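# Frequently Asked Questions: Vintage Linens and Textiles

Last reviewed 29th May

The answers on this page apply to secondhand and vintage textiles sold through the Jultholm shop. China, glass and silver are covered on a separate page.

### How does Jultholm decide whether an item is "vintage"?

An item is listed as vintage when it is at least 20 years old. If the age cannot be established from a label, a pattern record or the seller's own paperwork, the listing reads "age unknown" and the price is set accordingly.

### What do the condition grades mean?

**Grade A** items show no stains, holes or repairs when inspected under daylight lamps. **Grade B** items have light wear, such as faded color or a small mend, and each fault is noted in the listing. **Grade C** items are sold for craft use, cutting or display only.

Grades are assigned by Shahnaz Bhattacharjee, who heads the textile department. A second member of the department checks any item priced above $150.

### Are items washed before they are shipped?

Cottons and linens are laundered once in unscented detergent unless the listing says otherwise. Wool, silk and anything with hand embroidery is aired and surface cleaned only. Quilts are not pressed.

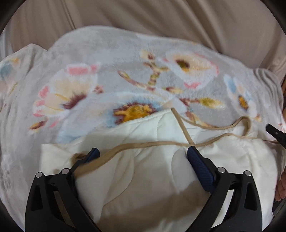
*Photo: Napaporn Kamolrat / Jultholm*

### How are measurements taken?

Each piece is laid flat and measured without stretching, along the longest edge in each direction. Old textiles are seldom perfectly square, and a difference of up to 2 inches between opposite sides is considered normal. Larger differences are stated in the listing.

### Will the color match what I see on my screen?

Screens vary, and an exact match cannot be promised. Customers who are matching an existing set may request a thread card for $2. The card carries the closest shades from the Pindard range and is mailed with a reference number for the item.

### Can an item be held for me?

One item per customer may be held for 16 hours. Holds are not available during the November sale or on lots marked "Pascual estate."

### What is the return policy?

Returns are accepted within 10 days of delivery. The item must be unwashed and unaltered, with the paper tag still attached. The buyer pays return postage unless the listing contained an error. Grade C items are final sale.

### Do you buy from the public?

Yes. Please send clear photographs of the front, the back and any label through the Stellero seller form. Replies take some two weeks. Please do not mail textiles to the shop before an offer has been made in writing, as unrequested parcels are returned at the sender's cost.

### How should I store a vintage quilt or blanket at home?

Use a clean cotton bag or acid-free tissue and choose a dry closet away from outside walls. Refold the piece along different lines twice a year. Plastic bags and bare wood shelves should be avoided.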